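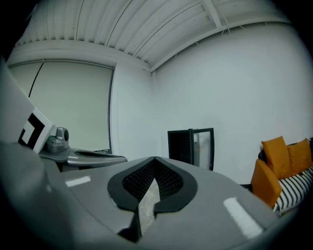 About Florner

About us > Who we are > Why we doubt things

Reading time: 5 minutes

Most pages like this one start with a founder and a kitchen table. We have a founder, Nesrin Ateş, and she did own a kitchen table, but she would like it known that she never had a dream at it. She had a water filter that cost too much and a box that said it removed "up to 99% of impurities." She wanted to know which impurities, and up from what. The company that sold it took four months to answer and then sent her a coupon.

Florner checks the claims printed on household products. We work out of two rooms in Drindthorpe, above a tile shop, and we sell our findings to consumer groups, local papers, a couple of housing associations and the odd manufacturer who wants to hear the bad news early. We don't hand out badges or seals. We've been asked to many times, and the money would be good. A seal is a claim too, and we would have to check it.

What we do all day

We read packaging, mostly. Then we write to the company and ask what the words mean. A claim goes on our list only if a shopper could reasonably take it as a fact, so "fresh mountain feeling" is left alone and "kills germs for 24 hours" is not. To date we have logged 2,784 claims. Of those, 1,365 came with some kind of evidence when we asked for it. We'd be careful with that number. "Some kind of evidence" covers a proper lab report and it also covers a slide with a leaf on it.

Another 468 were dropped or reworded by the maker after we wrote. People like to hear that one at talks, and they usually clap. We can't say how many would have been dropped anyway. Packaging gets redesigned all the time, and a company that is changing the color of its box may well lose a line of text along the way. We put the figure on this page because clients ask for it, and we would ask you not to read it as a score.

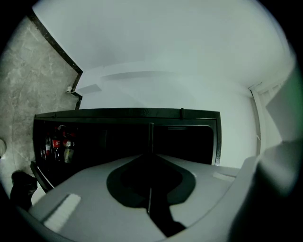 The rest of the claims are sitting in what we call the slow pile. Some makers have gone out of business. Some say the data belongs to a supplier, and the supplier says it belongs to the maker. One sent us the same two-page letter on three separate occasions, each time signed by a different person. We keep writing. Every August we go back through the slow pile from the oldest letter forward, and it is the least popular month to work here.

How we are paid

You should ask this of anyone who says they're independent, and you should be a little bored by the answer. Ours goes like this. Clients pay a flat fee per batch of claims, agreed before we open anything. The fee is the same whether the claims hold up or fall apart. Manufacturers can buy a batch, but they can't buy one covering a competitor, and we publish the result either way after a waiting period of six weeks. Two manufacturers have walked away over that last part. We didn't chase them.

Does this make us free of bias? No. We are people who enjoy finding mistakes, and that is a bias. To keep it in check, each finding goes to a second reader who hasn't seen the first reader's notes. They disagree more often than we'd like. When they do, we print both opinions, and our clients grumble that they paid for one answer.

Demirtaş and Dirnex

Two names come up in our reports, so they may as well come up here. Demirtaş is the small testing lab we use when a claim needs something measured and not simply explained. They are slow and expensive, and they've told us more than once that our question was badly put. We have stayed with them for those reasons. The lab has no share in Florner and we have none in the lab.

Dirnex is our own database. It holds every claim, every letter out and every letter back, along with the date somebody last looked at the product on a shelf. It is not clever. It was built by a former colleague over one winter and it still can't sort by country without help. We've sat through plenty of demonstrations of things that would replace it, and most of them promised to "surface insights." We asked what those were. We're still using Dirnex.
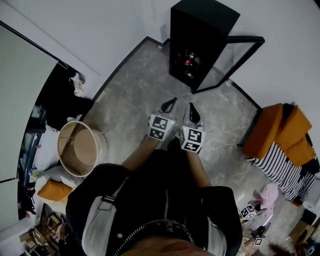
Subscribers get read-only access, with the letters included. We'd encourage you to read the letters before you read our summary of them. We have been wrong. In our second year we called a paint claim unsupported when the support was in an attachment we hadn't opened, and the correction is still up, under the original, in the same size type. There are other corrections. They have their own page and it isn't hidden in a menu.

What we won't tell you

We won't tell you what to buy. A detergent with a silly claim on the bottle may still be a perfectly good detergent, and a company with spotless paperwork can make a kettle that leaks. People write to ask which brand we trust. The staff here buy whatever is on offer at the supermarket down the hill, and argue about it.

We also don't do food supplements. We tried, for one spring. A single order ran to 1,000 claims for a product range that would fit in a shoebox, and answering them properly would have meant doing nothing else for years. Others cover that field and have the training for it.

Working with us

If you'd like a batch checked, write and say what the product is and which exact words bother you. A photo of the label helps, and please include the small print on the back. We reply to everything, though not fast. If you make the product in question and think we've got it wrong, write to the same address. Those messages are opened first.

We hire rarely. When we do, we ask applicants to find something wrong with this page, and so far everyone has managed it.

Contact | Corrections | © Florner, Drindthorpe | Back to top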